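Braided cables behind a desk: how to keep them neat but still able to move?
Posted in Home & Desk by Hidayah Khoo
332 views

Dear all, I wish to ask for advice about cables. I have a desk which goes up and down, from the brand Esura. On it I have a monitor on a swing arm, a lamp and a small speaker. Last month I changed the old plastic cables for black braided ones, as my cat was biting the plastic. The cat has stopped, so with this I am satisfied.

My problem is the tidying. I tied all the cables together very tightly with zip ties, along the back leg of the desk. It looked very clean for one evening. In the morning I raised the desk and the monitor lost its power, and when I checked, the plug was half pulled out. Now I have cut all the ties and everything hangs down like noodles. The braided cables are also more stiff than the old ones and they do not want to stay where I put them.

Should I buy a sleeve to put everything inside? The shop has a Lonex sleeve of 2 meters. Or is there a way to do it only with the cables? I do not want to drill the desk.

Ridwan Siregar
Just buy the sleeve. I have it, it works fine. Take the wider one.

Anjani Sinaga
I had the same desk before and I made the same mistake with the zip ties. Please do not use them again for anything that moves. They press the cable in one point, and when the desk goes up the cable has no place to give.

What I do now is the following. First raise the desk to its highest position and leave it there for the whole work. Plug in everything. Then fix each cable near its plug, with a soft hook-and-loop strap, so the pulling goes to the strap and the plug stays quiet. After this point let the cable make a loose loop before the next strap. The loop must be big enough that you can put your fist in it. When the desk is low the loop hangs a little, but on black cable it does not disturb the eye very much.

For the monitor arm it is the same idea. Leave slack at each place where it bends, and turn it fully to both sides before you close the last strap. Braided cable goes in a wide curve quite nicely, only do not force it around a sharp corner. A few loops are not ugly in my opinion, if they all have the same color.

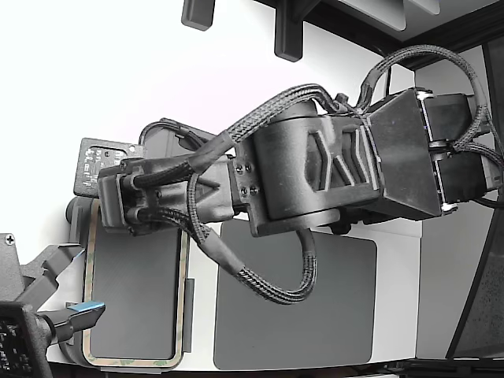
Black braided cables looping over and under, with no tight bundle.

About the sleeve: I would wait. Braided cable inside a braided sleeve becomes one thick, stiff piece, and it is difficult to take one cable out later. If you still want it, use it only for the straight part between the desk and the wall socket. In my room this part is 100 cm, so one sleeve is more than enough.

Wulan Pattinasarany
I agree with Anjani about the slack. One small addition: put a bit of colored tape on both ends of each cable before you strap them. All black cables look the same under the desk, and I once unplugged my router in the middle of a call with my sister.

Also check the power strip. If it lies on the floor, all cables must travel with the desk. I fixed mine under the tabletop with strong double-sided tape (no drilling), and now only one cable goes down.

Hidayah Khoo
Thank you all. I moved the power strip under the top and made the loops as Anjani wrote. The desk goes up and the monitor stays on. I have not bought the sleeve yet. Wulan, which tape did you use? Mine is holding, but the strip is heavy and I am a little afraid of it.

Wulan Pattinasarany
It is from Skultau, the gray one for outdoor use. Clean the wood with alcohol before, and press for one minute.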